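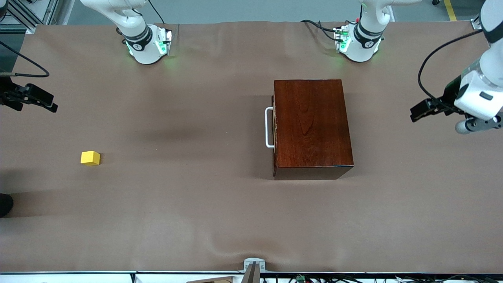

The Little Red-Brown Cabinet: A Gallery, With Doubts
Posted Dec 17, 2018

I keep a page like this for every small storage piece that gets recommended to me more than once. The Tenska 702 is a tabletop cabinet with a drawer in it, and people have been telling me since September that it's lovely. Maybe it is. I was also told that about the Rullitz stacking trays, and those went to the thrift store.

So, the shiny box, on brown, with my notes in the order I made them. Notes get longer when I'm not convinced. They got long.

The finish
Zindeo, the shop that sells it, calls the color "heritage mahogany." I'd call it reddish brown and very glossy, and I'd leave the word mahogany to people who have the paperwork. There's grain on the top surface and it does what grain is supposed to do. What's under the gloss is another matter, and the listing is shy about it. It says "real wood character." Character is a word I associate with old houses that have a problem in the basement.

Gloss is a choice I've never understood on something you're meant to handle every day. It shows fingerprints. It shows the dust that landed while you were wiping off the fingerprints. A satin finish would hide most of that and would probably cost less to put on. Against brown paper it does look handsome, I'll give it that. Most dark shiny things look handsome on brown paper, and I don't own any brown paper furniture.

The weight
The listing says 2710 grams. I have no quarrel with the number. My quarrel is with the reviewers who take it as a sign of quality. A sack of potatoes can weigh that. Weight does help in one practical way, which I'll get to under the drawer.

The reviews
Zindeo shows 226 of them, nearly all glowing, and a good many written the day the package arrived. I don't count those. A box with a drawer is always fine on the first day. Come back after a damp summer and tell me whether the drawer still goes all the way in. A few people did come back, and their answers were split, with one calling it "seasonal." I thought that was a generous way to describe a drawer you can't open in August.

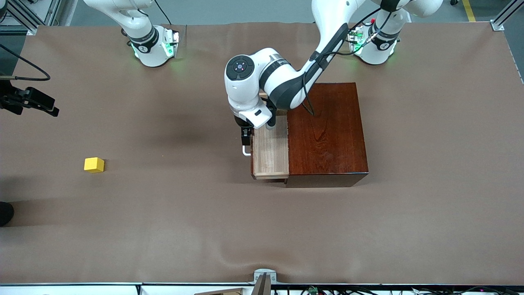
The drawer
Pale wood against the dark outside. I expected to dislike this and I don't, quite. Shut, the piece is a dark block that could be anything. Open, you get that light interior color and you can see right away what's been put in there, which a dark drawer never lets you do. Anyone who has felt around in a stained drawer for a black hair clip will know what I mean.

But it also makes me ask a rude question. If the wood underneath is that nice and that light, why cover the rest in something dark and shiny? The shop's answer is "contrast." Mine is that it takes longer to finish a drawer all over, and bare wood runs better than varnished wood anyway. Both can be true, and only one of them gets printed on the product page.

The pull
Small cabinets have a habit of sliding across the table with their drawers. You tug, and the whole thing comes along to say hello. The weight is meant to stop this, and on a bare wood desk I'd believe it. On a loose cover I have my doubts. Paper and cloth will both travel, and then it isn't the cabinet that moves, it's everything. If you're going to keep one of these on a runner or a sheet, hold the top with your free hand - a little ridiculous for a piece advertised as "one-touch storage," but it works.

I'd also like to know how far the drawer can come out before it tips. The listing doesn't mention a stop of any kind. My general rule with small drawers is to assume there isn't one until I've checked, and to do the checking over something soft, with the drawer empty.

What goes in it
This is where most of these pieces lose me. The shop's own suggestions are jewelry, tea bags and "treasures." I don't have treasures. I have spare keys, stamps, a tape measure, and the odd toy block that someone will want back the minute it's been thrown away. A bright yellow cube is a good test object, as it happens. It's easy to find, it doesn't roll, and if it rattles when you shut the drawer you know there's too much empty room in there for small things. A square of felt cures that. Felt is not included.

Don't buy one to hold paper. Measure an envelope first, then read the inside dimensions on the listing and not the outside ones, which are printed much larger. I mean the type, though it's the same idea.

Care
The leaflet wants you to use Kozłowski cabinet wax on it, and Zindeo will gladly add a tin to your cart. I tried the wax on another glossy piece and couldn't tell the waxed half from the other half a week later. A soft dry cloth did the same job for nothing. For a drawer that sticks I'd rub a plain candle along the runners before I spent money on anything with a Polish name and a nice tin. And keep the whole business away from a radiator, leaflet or no leaflet.

Next to the Rullitz
People have asked me to compare the two, and I'm not sure it's fair. The Rullitz trays were ugly and open on top, so everything in them was on show and gray with dust by spring. The Tenska at least shuts. It's also the better looking of the pair by some distance, as long as you're happy to keep wiping it. But the trays held more, and I never once had to think about which way they were facing. A cabinet with a drawer needs clear space in front of it. On my desk that space is where the coffee goes.

Where that leaves me
Undecided, leaning no at full price. I like the pale drawer more than I wanted to. I don't trust the word "heritage," I don't trust first-day reviews, and I'd want to see one after 2 full summers in a house without air conditioning before I told anyone to buy it. If yours is that old, write in and tell me how the drawer runs. Mention the humidity where you live, and please don't tell me about the packaging.

Older pages: desk trays, tins with lids, the bread box that wasn't.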